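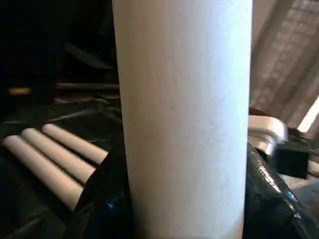

Two-arm unit on the kitting bench – what changes for us?

benchfour
Starting a thread so it's all in one place instead of spread over the break room. As most of you know, Halix is putting the two-arm unit on rods and frames at Lorkbridge. The notice says it's a trial and no positions are affected. There are 24 of us across the shifts and most of us do at least part of the week on that bench, so I'd like to know what people have been told and by whom. I've had one answer from my lead and a different one from the planning office.

tapegun
My lead said the same as the notice. Trial, no positions affected, ask again after May. I wasn't told what happens to the bench rota.

latebus
I've been on rods for over 14 years and I won't miss them. My wrists are shot. If it takes the rods I'm happy to do final check and packing until I retire. The question for me is the pay grade. Bench work is one grade up from packing because of the hand skill. If I get moved, does the grade move with me or not?

benchfour
That was my first question too. Planning said grades are "under review". My lead said you keep your grade. Both can't be right.

quietpallet
People are getting ahead of themselves. We did 1,382 frames by hand last month. I've stood beside the unit and it is slow. It isn't going to match that any time soon, and somebody has to lay out the parts for it and clear up after it.

latebus
Slow now. The label machine was slow too, and there used to be a label desk.

quietpallet
The label desk people all went to receiving. Nobody was let go over it.

latebus
Two of them didn't want receiving and left. That counts in my book.
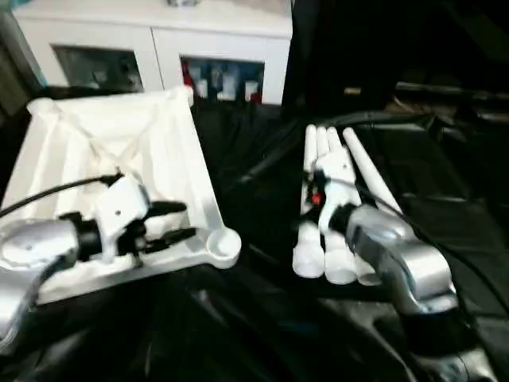 Halix Lorkbridge – Kitting and Assembly Team

setup_side
I'm one of the people working with the unit, so I'll answer what I can. The rods are in the right hand and the left gripper works at the frame, much the way you would split the job between your own hands. We put the black cloth down on the bench ourselves, and please leave it there between shifts, creases and all. Same goes for the cables. If one is in your way, come and find us and we'll shift it.

On the jobs side I don't know any more than you do. I'm not in those meetings. What I can say is that every hour it runs, there is a person with it, and so far that person has come from your team.

tapegun
Is that person paid bench grade or something else?

setup_side
Bench grade at the moment. I asked for it to be written down and it hasn't been yet.

benchfour
Then that's what we should be asking for. Not whether the robot is good or bad, just the grade in writing for anyone minding it.

corner_vise
I'll disagree a bit. Minding it is dull. I did a shift and I was more tired than after a full day of building, because you're watching the whole time and you can't chat. If it becomes a regular job it needs to be rotated, and it shouldn't always go to whoever is newest.

The other thing is Cument. The shift planner already books the minder as "idle labour", so on paper I did nothing that day. Somebody looks at those numbers.

quietpallet
Didn't know that about Cument. Fair point, that does need fixing.

setup_side
I can get a code added for it. Leave that one with me.

latebus
Good. Still want to hear about the grades.

benchfour
I'll put three things to planning: the grade in writing, rotation for the minder, and the Cument code. If you want something added, post it before the 2 p.m. handover and I'll take it up with the rest.

tapegun
Add training. I'd like to learn how to set it up, not just sit beside it.

benchfour
Added.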